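Project Report: Where Does the Cheese Go?
Storage and tidying in a toy kitchen
Mahnaz Hosseinzadeh
5 Jun 2023

3. What we were trying to find out

The course asked for a study of "a domestic system under real conditions." Other groups chose laundry rooms. I chose a toy kitchen, on the theory that it would be smaller. It is smaller. It also has every problem a full-size kitchen has, including the one where things that belong nowhere end up on the counter.

The budget was 800 kronor, most of which went on storage bins from Kollum that turned out too deep for the shelf. My first plan, written in December, gave each item a fixed home and a label. My classmates at Flekstead read it politely and then put things wherever they liked — so the plan was revised.

The revised version sorts by job. Food goes together, cooking things go together, and cleaning things get a zone of their own. The microwave stays at the back of the table because it is the largest object and moving it starts arguments.

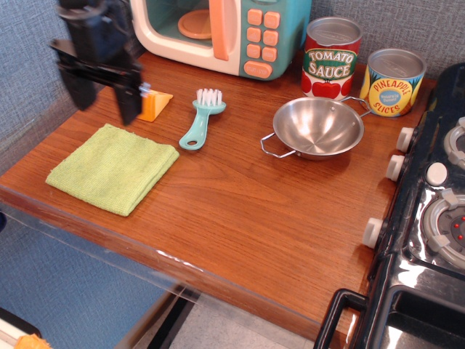
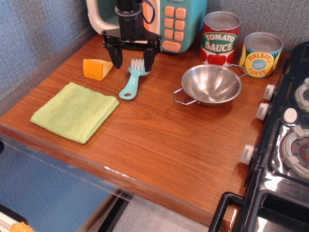

The cheese wedge and the scrub brush are both out on the table in front of the microwave, with the cloth lying folded at the left in the second picture.

Should the cleaning things be kept with the food in a play kitchen?

Keep them apart if there is room. A small tray for the brush and cloth is enough, and it makes the last step of tidying easier to remember.

4. What went wrong

The category "cooking things" was too generous. Anything with a handle qualified, and by that rule the brush was cookware. I rewrote the rule twice and then gave the brush its own line in the table of contents, a distinction the microwave never received.

Cans were the easy part. They stack, they have words on them, and no one disputes that they are food. Cheese was harder. Two testers wanted a refrigerator, which we don't have, and one stored it in the microwave on principle.

5. Next steps

Replace the deep bins with shallow trays (Saraç has a set for 500 kronor). Cut the written instructions, currently 2,000 words, to one page. Ask Marard whether the old shelf can be lowered before the next group starts.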